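J'ai vendu 41 de mes actions Nikolovski ce matin. Je note ici pourquoi, pour ceux qui suivent le portefeuille.

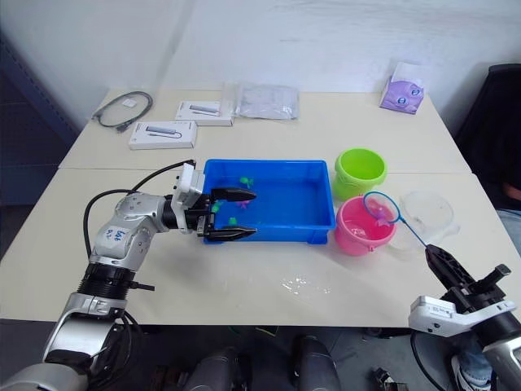 Ligne ouverte en décembre, renforcée deux fois. Elle pesait trop lourd face à Iltitz et aux obligations.

Je garde les 75 restantes. Le dividende me convient et le carnet de commandes tient.

Produit de la vente : 3 798 euros, avant frais. La moitié part sur Plirnulen, le reste attend en liquidités.

Alfredo Mercado me demande si je vise un prix d'achat. Oui, environ 10 % sous le cours actuel. Ordre à cours limité, valable jusqu'à la fin du mois.

Prochain point après les semestriels.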